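From: Boonsong Sitthichai
To: domville-household list
Date: 4 January 2024
Subject: Re: Re: Folding denim for shallow drawers

> I have the Surkix three-drawer unit in the kids' room and the same
> problem every laundry day. T-shirts file upright with no trouble.
> Jeans folded in thirds spring open, and the drawer won't shut over
> the waistbands. Interior height is tight. I have tried rolling and
> it makes things worse because the rolls are fatter in the middle.
> Does anyone fold jeans for a shallow drawer, or do you all hang them?
>
> Also, is it worth sorting on the bed first, or straight out of
> the basket?

Both, depending on the weight of the denim. I'll take the questions in order.

Drawer height. Measure from the drawer floor to the underside of the rail above, with the drawer closed. Do not measure to the top edge of the drawer side. On the older Surkix units the rail hangs lower than the side and catches anything that stands proud of it. My own unit gives me 6 inches clear. Whatever figure you get, subtract half an inch for the denim relaxing after it is folded, and fold to that.

Fold sequence for straight-leg jeans:

1. Zip and button. Lay face up, then bring one leg over the other so the back pockets are on the outside.
2. Push the crotch point in so the long edge is straight. If you skip this, the fold has a triangular ear and will never stand.
3. Bring the hems up to just short of the waistband. Leave a gap of two fingers.
4. Fold in half again from the new bottom edge, then once more if your height requires it.
5. Press with the flat of the forearm, starting at the fold and moving to the open end.

The gap in step 3 is what stops the springing. If the hems sit on top of the waistband you are stacking the two thickest parts of the garment, and every later fold doubles that. Thirds put the hem seam against the waistband on most inseams, so your result is the expected one.

Rolling is fine for leggings and thin sweatpants. I would not roll anything with rivets.

For heavy denim, raw or lined, I agree with the earlier post recommending hangers. Fold over the bar at the knee. The Grillska clip hangers mark the waistband, so I use the plain bar type.

Sorting surface. I sort on the bed. The thread from October (archive message 2403) argued for working directly from the basket to save a step, and I tried that for a couple of weeks. The trouble is that the basket presents items in random order, so you open and close every drawer repeatedly. On the bed you can make all the piles first and then visit each drawer once.

The bed does have two drawbacks. It is soft, so the final press in step 5 is weaker than it would be on a table. It also attracts toys, which then get buried in the piles.
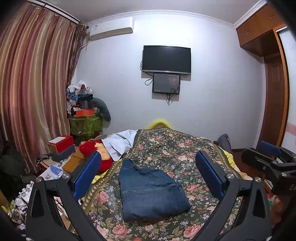
Color contrast between the garment and the surface is worth a mention, as it affects how fast you can see whether an edge is straight. A pale sheet is best for denim and a dark one is best for whites. My pattern is neither, and I have learned to use it anyway. Dark blue jeans on a dark green bedspread with pink roses are harder to read than they would be on plain white, but the patterned border gives you a line to square the waistband against. Shirts I do last, near the head of the bed, so the jeans get the flattest area. If your spread is plain, a strip of masking tape along one side does the same job.

On dividers: the Kaewmanee adjustable ones hold upright denim well if you set them tight. They slip if the drawer floor is lacquered. A strip of shelf liner under the feet fixes it. Do not use the spring-loaded kind with jeans, as the sideways load walks them down the drawer.

One correction to my message 217. I wrote there that the file fold takes the same drawer length as a flat stack. It does not. Upright jeans need more length front to back, and the drawer should be filled close to full or the last pair falls over. If you own only a few pairs, put a box behind them.

If you post your interior height and the inseam, I can tell you how many folds to use. My own pairs are all 36 inseam, so my fold counts will be wrong for children's sizes.

Boonsong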